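Flerkine 4 Set-up Guide
Section 12: Checking camera streams before annotation

1. Open the session in Flerkine and select the Streams tab. The head stream and both gripper streams must be listed.

2. Set the time offset for each gripper stream. The default is 30 ms.

3. Step through the session and compare views of the hat task.
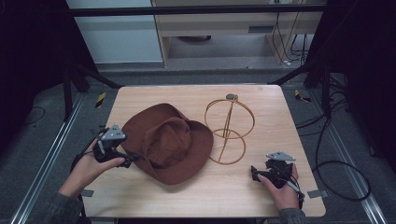
Head view: hat, wire stand and both grippers.
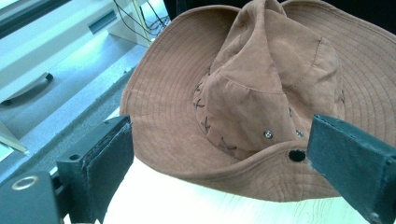
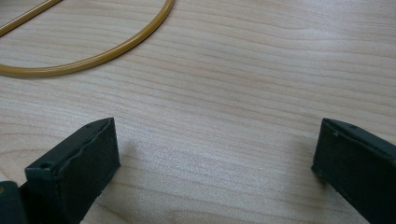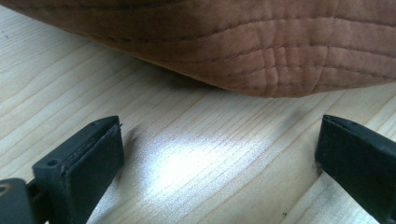 4. Run the Donati tracker on each gripper stream. Pale wood grain gives weak features, and glare on the tabletop lowers the match score further. Frames scoring below 54 are marked amber.

5. Review amber frames by hand. Keep them if the pose track is continuous -- otherwise split the session there.

Note: finger masks are stored per gripper. Reload them after any change of finger pads.

CAUTION: Do not change an offset once labels exist. Labels are not moved with the stream.

6. Export to Plidby format.

Section revised 2018-11-12, K. Tiongson, Flotcombe.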